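4. Good practice for gripper sessions at the table

I wrote this section after my third month with the handheld gripper, and Deming Lu went through it with a red pen, so blame me for the jokes and thank Deming for the torque value. If you've come straight from section 3 you should have the gripper charged, paired with the Bimura logger and hanging on its hook. Go get it.

We follow the Cletach lab rules for small-object work, plus a few habits of our own. Where the two disagree, the Cletach rules win (yes, even when ours are nicer).

4.1 Before you pick anything up

1. Clear the work area of everything that isn't on your task sheet. Coffee counts. Phones count double.

2. Lay down your base sheet and smooth it flat with your forearm. If a corner keeps curling, swap the sheet. I've tried taping corners and I always end up with tape on a finger pad.

3. Open and close the jaws nine times, slowly, with nothing between them. You're listening for a click or a scrape. A soft whir is fine.

4. Look at the pads. Scuffs and a bit of lint are normal, so brush the lint off with the dry brush and carry on. Torn edges go in the wear log with the date and the side (left or right, as seen by the person holding the gripper). If the tear reaches a screw hole, stop and change the pad.

5. Check the two screws on each pad with the small driver. Snug, then stop! The setting on the driver is 9 and it should stay there. Lihua Du once found it at something much higher and we had a little talk about it as a group.

Note: Pads come in bags marked Onditel or Shi. They fit the same holes but the foam isn't the same thickness, and I can feel the difference right away. Never put one of each on a gripper. If the bag you need is empty, write it on the order sheet and use the other gripper for the day.

4.2 Picking and placing light containers

Paper cups, tubs, small bins, anything that gives when you squeeze it. This is where I see the most trouble with new people, and I was no better when I started. Go easy!

1. Open the jaws wider than you think you need. Come in with both fingers well clear of the object.

2. Line up so both pads will touch at the same height. If one side lands first the object slides or spins, and then you're chasing it across the paper.

3. Close until you feel contact, wait a beat, then add only enough squeeze to lift. With a paper cup that's barely anything.

4. Lift straight up before you turn your wrist.

5. When placing into another container, bring the object over the opening, hold still for a moment, and lower it. Please don't drop it in from a height, even if the task sheet only says "put in."

6. Open the jaws fully before you back out. Half-open jaws love to take the cup with them, and I've ruined a lot of good takes that way.
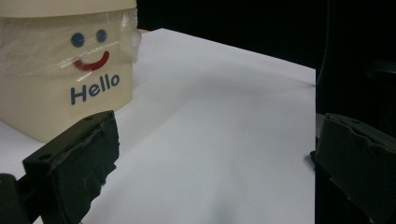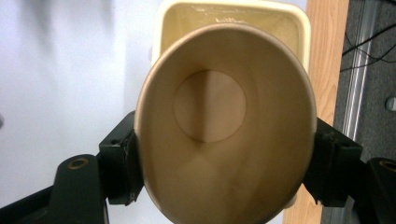

7. Bring the gripper back to your start position and hold it there until the logger beeps. Each take has a limit of 300 seconds. If you run over, the logger closes the file by itself and you can bin that take without feeling bad about it.

Caution: Keep your free hand out from between the jaws at all times, including when the gripper is switched off. They're not strong enough to do real damage but they pinch, and the linkage behind the jaws pinches worse. Long sleeves get rolled up. Lanyards come off.

Caution: Don't use the gripper on glass, on anything with liquid in it, or on anything that belongs to somebody's lunch. If the sheet asks for a full cup, ask Deming first and get a yes in writing.

4.3 Cables and where you put your feet

I trip over things, so I care about this part a lot.

1. Route every cable away from the side you're standing on.

2. Walk your path once before you start, without the gripper, looking down. Move whatever you'd step on.

3. If you need to change sides partway through a session, stop the take first. Set the gripper down, go around, pick it up again. It feels slow and it's maybe a minute out of your day.

Note: Coil extra cable loosely and leave the coil where people can see it. Tucking it under something just means the next person finds it with a toe.

4.4 If a take goes wrong

You dropped the cup, you bumped the bin, you sneezed. All fine. Let the take run to the point where your hands are still, press the side button twice, and mark it R for redo. Don't try to rescue it with a quick grab, and don't mark it good because it was nearly good. Lihua goes through these later and she can always tell.

If the jaws stick, switch off, wait for the light to go out, and open them by the release tab. Do not pull on the finger pads. If they stick again in the same session, tag the gripper and hang it on the red hook. Error 645 on the logger means the jaw position was lost, so redo the nine open-and-close cycles from 4.1 and try again.

4.5 Packing up

1. Jaws closed, power off, battery out.

2. Brush the pads one more time.

3. Objects go back in the tray they came from. Crushed cups go in recycling, and you note how many on the sheet so we can restock.

4. Sign the wear log even if there was nothing to write. A blank line with your initials tells the next person you looked.

Changing the finger pads is covered in section 5. Have the new pads and the small driver on hand before you start.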